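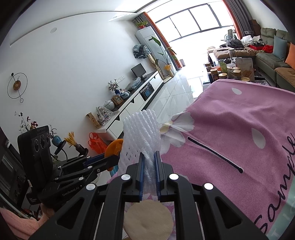

A white foam mesh sleeve of the type used to protect fruit.

Brornmont to take foam fruit sleeves at recycling center

BRORNMONT – Residents will be able to drop off the foam sleeves that come on pears, mangoes and other fruit at the town recycling center starting in August, the public works department said.

The stretchy mesh sleeves have never been accepted in curbside bins in Brornmont, and that will not change. They tangle in the sorting belts and are so light that they blow off the trucks. Until now the only place for them was the trash.

Under the new arrangement, clean sleeves can be left in a marked bin next to the cardboard compactor. Barnusis, a plastics recycler that already takes the town's foam coolers and packing blocks, will pick them up when the bin is full. The company melts the foam down into pellets that are sold to make picture frames and garden edging.

The town tried the idea on a small scale this spring with two local businesses. Talebi Market on Canal Street put a box by its produce section, and Prenska, the fruit wholesaler, set aside sleeves from its packing room. The two sites turned in 411 pounds between them. Most of that came from Prenska, where damaged fruit is pulled out and repacked before it goes to stores.

Talebi will keep its box. The store said customers had started bringing back sleeves from fruit they bought elsewhere, and that it also reuses some of the better ones on loose Asian pears.

Public works expects to collect 3,000 pounds in the first year if other grocery stores sign on. Two more have asked for boxes, but neither has set a start date. The program will cost the town nearly $2,000, mostly for the bin, signs and a cover to keep the rain out. The money comes from the existing recycling budget. Barnusis does not charge for pickup as long as each load weighs at least 1,000 pounds, foam coolers included.

Sleeves must be free of stickers, tape and food. Residents are asked to put them in a clear bag and tie it shut. Colored sleeves are fine, but they should be bagged apart from the white ones. Foam meat trays, egg cartons and takeout boxes are still not accepted, and neither are the molded pulp trays that fruit is sometimes shipped in. Pulp trays can go in with cardboard.

The center is open until 4 p.m. and a resident sticker is required to enter. People who do not drive can leave sleeves at Talebi during store hours. No sticker is needed there.

Public works will look at the figures next spring and decide whether to place a second bin at the north transfer station. That site has been closed for paving and is due to reopen before winter.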